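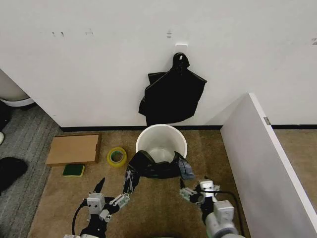
Harach Evening Walkers, Members' Blogs

Aug 5, 2007
Learning to walk slowly
posted by Guadalupe Barrera

When I moved to this city I did not know how to walk in it. In my country I walked very much, but always to arrive somewhere: to the bus, to my aunt, to the market before it closed. The idea that a person puts on shoes after dinner and goes out only for the walk was strange to me. My neighbor Mrs. Meléndez did it every evening, and for the first year I believed she had a second job.

It was she who brought me to the club, in January, which is a bad month to start. We were four people and one dog. The route was the short one, from the library down to Droma Street and back along the canal, and I was so cold that I remember almost nothing of it except the smell of somebody frying onions. But I came again the next week. I think I wanted to know who was cooking.

Now I have walked with the group for 18 months and I want to write a little about what I have learned, before I forget how it was to be new.

The first thing is about shoes. I bought expensive ones, with a thick heel, and they gave me pain in both knees. The man at the shoe repair on Ivent Avenue looked at how my old pair was worn and told me that I put all my weight on the outside of the foot. He sold me a flat insole for less than the price of lunch. I still have the expensive shoes in their box, if any person with size 39 wants them, please write to me.

The second thing is about speed. I am by nature a fast walker and I was always in front, waiting at the corners with my arms crossed like a teacher. Mrs. Meléndez did not complain. She only began to ask me questions from behind, so that I had to slow down to hear them. What do people eat in my town for a funeral? Did my mother sew? By the end of spring I was walking beside her without noticing how it happened.

I have also learned many words. Curb, porch, hedge, gutter, shutter, stoop. At home I had studied English from a book about business letters, and I could write "we regret the delay of your shipment" but I could not say the name of the thing beside a door where you sit in the evening. Now I know it, and I know who sits there on most of the streets between the library and the canal.

In the summer we start at eight, when the heat has gone down. I like best the part behind the old bakery, where the sidewalk is broken by the roots of the trees and you have to look at your feet. Then the trees finish and there is suddenly the water, and everybody stops talking for a moment. Last week there was a heron. It stood in the shallow part and let us come quite close, and then it flew up with its legs hanging behind it in a very careless way.

I counted nothing at first, but my son gave me a pedometer for my birthday and I am sorry to say I became a slave of it. I knew that from my kitchen to the mailbox and back is 400 steps, and that the canal bridge adds 1,110 if you go over and return by the other side. I walked in circles in the living room at night to get a rounder number. In the end the battery died and I have not replaced it. My son asks me about it and I change the subject.
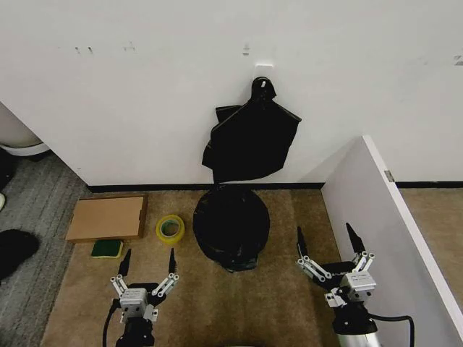
Bag on the wall hook, bin underneath.

The long route is something I was afraid of for many months. It goes out past the water tower and returns by the hill, and it takes more than 2 hours. I did it for the first time in June. On the hill I had to sit on a wall, and a woman who was watering her tomatoes gave me a glass of water and asked where we were all going. I said, "Back to the library," and she laughed so much that she spilled some of the water on my sleeve. I have thought since then of a better answer but I did not find one.

My husband does not come with us. He says that he walks enough at work, and it is true. But when I come home he has the tea ready, and he wants to know which houses are for sale and whether the yellow dog was out. So in some way he is walking also, only he does it from the chair.

We do not walk this Thursday, as the street behind the bakery is closed for the pipes. The week after, we start again from the library steps at eight. Please bring water, and something light-colored to wear for the way back.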